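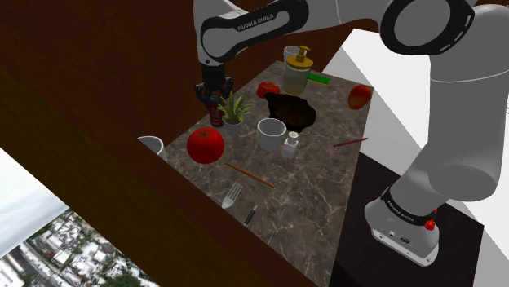
Gripper stops too high over the can in my simulated kitchen cell. Where do I look first?

Posted by counterclockwise_dee, 7/31/26
Filed under: Arm setup and care > Simulated cells

Hello all, and thank you in advance for your patience, this one is going to run long. I look after the simulated tabletop cell for our little group (we call it Jirnside, after the street the office is on). It's a Franka Emika arm on a dark stand beside a gray marble counter, with the usual kitchen clutter to pick from: soda can, tomatoes, cup, salt shaker, fork, pencils and so on. I inherited the setup in January and have mostly left it alone, which may be part of my trouble.

Until last week the can pick was the most dependable thing we had. Now the arm goes over to the back left of the counter, lines up very nicely with the fingers pointing straight down, and then closes too early. It either pinches the rim or catches nothing at all. Out of 578 runs overnight, 334 picked the can up properly, and I'm used to losing only a handful. The big tomato is hit and miss too. The salt shaker, which is so much closer to the base, is fine nearly every time, and that's what has me scratching my head.

Things I have changed lately, to be fair to everybody: I swapped in a new counter model that one of my coworkers made, I moved the stand over a little so it would sit neatly against the new counter, and I raised the approach height so the arm would clear the soap dispenser pump on its way across. I put the approach height back and it made no difference that I could see. I've also restarted everything more times than I'd like to admit.

Is there a sensible order to check these things in? I'd love not to rebuild the whole cell if I can help it.

Lihua Pan
Marked helpful by the poster

Hi Dee, and welcome! Please don't rebuild anything yet. Good at close range and bad at the far corner is a very familiar pattern, and you've already named my two main suspects, the counter and the stand.

I'd start with the stand. When you moved it, did you move the base frame along with it, or only the shape you see on the screen? In a lot of cell files those are two separate entries, and it is very easy to drag one and leave the other sitting where it used to be. Even a small turn in the base that you'd never notice over by the salt shaker gets bigger the farther the arm reaches. Pause the run, turn on the frame axes, and see whether the base axes sit where the arm is bolted down. Then do the same with the stand. If they don't agree, fix the file by typing the numbers in. Dragging it back by eye will get you close, and close is what you have now.

Next comes the counter. New models often arrive with their origin somewhere different, at the middle of the slab when the old one was at the top surface, for instance. The picture still looks right if somebody nudged it into place, but your pick heights may be measured from the origin, and then every one of them is off by the same amount. A tall can and a low fork will put up with that very differently. Let the can settle with the arm parked, read its height, and compare it with the height the planner is using. Those two numbers ought to match. Check the collision shape while you're in there, too. If it sits above the marble you can see, the planner will politely stop short every time.

After that, the tool point. Load the gripper by itself and make sure the point is between the fingertips. If someone left it up at the flange you'd see trouble everywhere, so I doubt this is it, but it only takes a minute and you'll feel better for having looked.

When you test, change one thing, save the file under a new name, and run the can alone before you put the rest of the groceries back. I like to take the plant out as well for the first few tries. It stands right next to the can, and those spiky leaves can be an awfully generous collision shape. Ours was one big box for months, poor thing, and the arm treated it like a refrigerator.

Do write back with what the axes show you.

tian_bench2

had same thing. was the friction for me. turn it up and lower the closing speed. 8 was way too fast on mine, don't remember what units

oldcrank_arlow

Lihua has covered the geometry better than I would have, so I'll just add a bit about upkeep. We keep a plain text file next to every cell called Vuruvham (long story, it was the name of the first cell) and each change goes in it on one line with the old value, the new value and who did it. When something goes sour we walk back up the list.

I'd also go gently on the friction idea until the heights are sorted out. More grip can make a bad pick look like a good one, and then you're chasing it again next month with a different object. Same goes for a raised approach height. Leave yours where it was, and if the soap dispenser worries you, add a waypoint that takes the arm around it.

One more, Dee: keep the 334 good runs as well as the bad ones! Plot where the fingers closed in each. If the bad ones all lean the same direction, it's the base. If they're simply high, I'd put my money on the counter.

Comment from counterclockwise_dee

Oh, you are all so kind. I turned on the axes and the base frame is still where the stand used to be, so Lihua gets that one. I haven't checked the counter origin yet, but I'll do it before I touch anything else, and I've started a change file with my own name on the first line. Will run the can alone over the weekend.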